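Shared Workroom FAQ
Fontana Building, second floor

What is the white table for?

Sorting. Things come off it and go somewhere else, which is the theory. If you put something down on it, please have a plan for where it ends up. "I'll be back for it" was the plan for most of what we cleared out in July.

Can I leave my stuff there overnight?

You can, in a bin. Anything loose at 9 in the evening gets put in a bin for you, and Mavis Iwasaki chooses the bin. She does not label it.

Does the orange bin mean anything?

It means "still deciding." Packages, wrapped bundles and anything else without a home can sit beside it while you make up your mind. We tried a color system with a chart once. The chart is now in a bin.

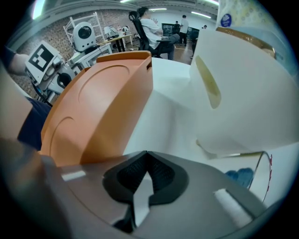
Where do I put packing paper and wrapping?

Clean paper gets folded and goes back on the shelving. Paper with tape all over it goes in recycling once you've peeled the tape off, a job that builds character. Please don't wad it up and return it to the shelf as "padding."

How do I get a desk?

Ask Thomas Palumbo. There are 27 names on the list and fewer desks than that, so ask nicely and bring something to read.

Can I eat at the table?

No. Coffee with a lid is tolerated. Soup was discussed at length and the answer is still no.

Something of mine has gone missing. Now what?

Check the bins, then the shelving, then the bins again. After that, email the Zituston Street office with a description. "Small, blue, important" has been submitted more than once and fits a surprising amount of what we have.

How long do you keep unclaimed items?

100 days. Then they go to the swap shelf downstairs at Kusov, where you are welcome to adopt your own belongings.

Is there a limit on what I can bring in?

If it takes two people to carry it up the stairs, write to us first. If it takes three, write to somebody else.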